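Jerby library to index older death notices

The Jerby Public Library will begin indexing its collection of older newspaper death notices in March, replacing a card file that can be searched only by surname. The new index will carry separate fields for given name, maiden name, place of birth, place of death, date of publication and page.

The collection consists of 118 bound scrapbooks of notices clipped from the Jerby and Magagula papers. Notices that appeared in both towns were often pasted into different volumes, and the card file does not link them. Under the new system each deceased person receives one record, and every printed notice is attached to that record with its own citation.

Razia Baloch, who runs the local history room, said the largest source of failed searches is the married name. "A woman who died as Mrs. Ametti is filed under A, and her parents' notice lists her under the name she was born with," Baloch said. "The card does not connect the two. The record will."

Surviving relatives named in a notice will be entered as well, but only where the notice gives both a first and a last name. Entries such as "five grandchildren" will be transcribed in the notes field and will not generate a searchable name.

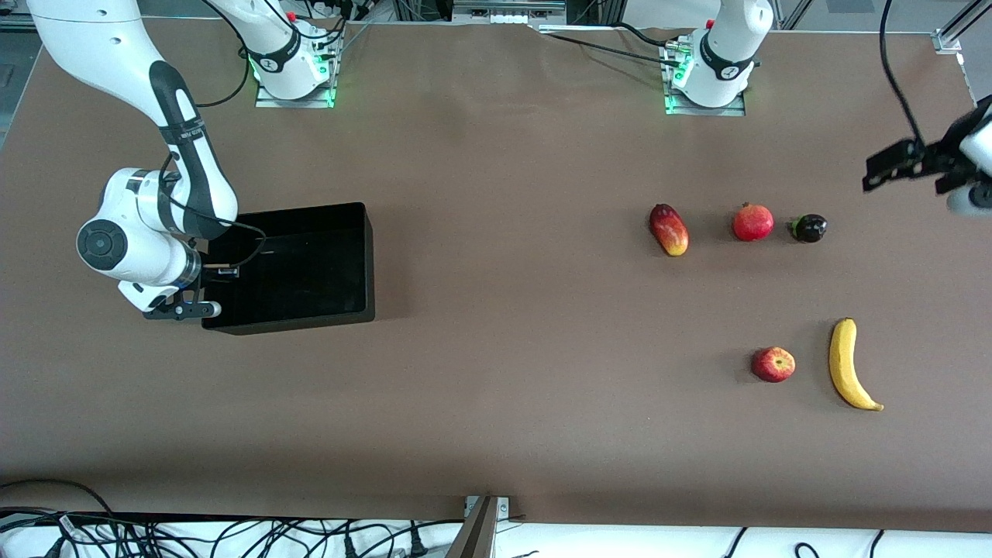

Each scrapbook will be out of circulation for 14 days while its notices are transcribed and checked. Volumes go out in order of shelf number, two at a time, and a list of the volumes in process will be posted at the desk. Loose clippings are to be flattened under weight before they are read, then placed between sheets of uncoated paper. The paper wrinkles slightly with use, so the sheets will be changed whenever a volume is returned to the shelf. Clippings that have separated along a fold will be read in place and left unmended.

Dates are to be entered as printed. Where a notice says only that a person died "last evening," the publication date is recorded and the date of death is left blank until a burial record or second notice confirms it. Spelling variants will be kept, with a cross-reference to the form used most often by the family.

Edvin Engström, who compiled the burial list for Bultton Cemetery, has agreed to let the library cite plot numbers from that list. A plot number will be added only if the name and year of death both match.

The card file will stay in the local history room until the last volume is finished. Corrections may be submitted in writing at the desk and should include the volume and page number of the notice.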